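Drafts that stay where you left them

Darcy Rutherford maintains the draft storage layer in Dresine, a photo-sharing app made by Honthorpe. Unposted photos, half-written captions and unfinished albums all pass through her code before they are published or deleted. The interview took place by phone in February, shortly after version 11 changed how the app handles unfinished posts.

The most common support request, Rutherford said, concerns drafts that vanish when a user changes phones. "A draft in the old versions was a local file. It was written to the app's private folder and it was never sent to the server. If you removed the app, the folder went with it."

Version 11 keeps the local file and adds a synced copy. The copy is made only when the user turns on Sync Drafts, found under Settings, then Storage. The switch is off by default. Rutherford said the team argued over that for most of a release cycle. "People assume a draft is private. If we upload it without asking, we have broken that assumption, even if the upload is encrypted."

An account can hold up to 400 synced drafts. After that, new drafts are saved on the phone only, and a small gray cloud with a line through it appears on the thumbnail. Older drafts are not removed to make room.

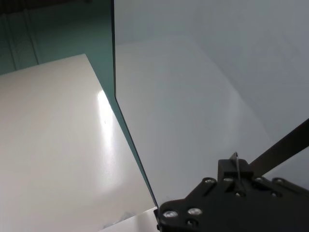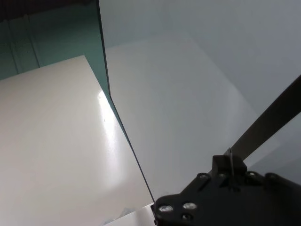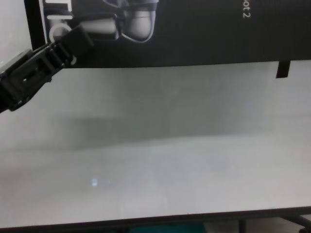
Edits are stored as a list of steps and the original photo is left alone. A crop, a filter and a brightness change add three entries to the list, and each can be removed later in any order. "The list is tiny. The photo is the heavy part, so we upload it once and after that we only send the steps."

Conflicts are handled less neatly. When the same draft is edited on 2 devices while one of them is offline, Dresine keeps both versions and labels the second one with the name of the device. It does not try to merge captions. Gitau Kinyua, who wrote the first sync prototype, had a version that merged them line by line. Rutherford took it out after testing. "It produced captions that neither person had typed. Hashtags were doubled, mentions were split in half. Two drafts are annoying, but you can read them both and delete one."

Location tags follow a separate rule. The tag is saved with the draft as text, and the coordinates are dropped unless the user posts. Someone who opens the draft on a second device will see the place name and will be asked to confirm it before publishing.

Asked about recovery, Rutherford was cautious. A deleted draft goes to the Recently Deleted folder if it was synced. A draft that existed only on the phone is erased at once. She gets messages from people who have paid for recovery tools, and she has not seen one of those tools bring back a Dresine draft.

The bug list for the storage layer stood at 588 open items on the day we spoke – many of them duplicates, she said, filed under different names for the same missing thumbnail. Bevan Ruawai is working through those. The thumbnail fault affects drafts with a video as the first item and does not damage the draft itself. Opening the draft and saving it again rebuilds the preview.

Scheduled posting is next. It will use the same step list, with the publish time stored as one more entry. Rutherford would not give a release date, and said the time zone handling still fails when a phone crosses midnight in flight mode.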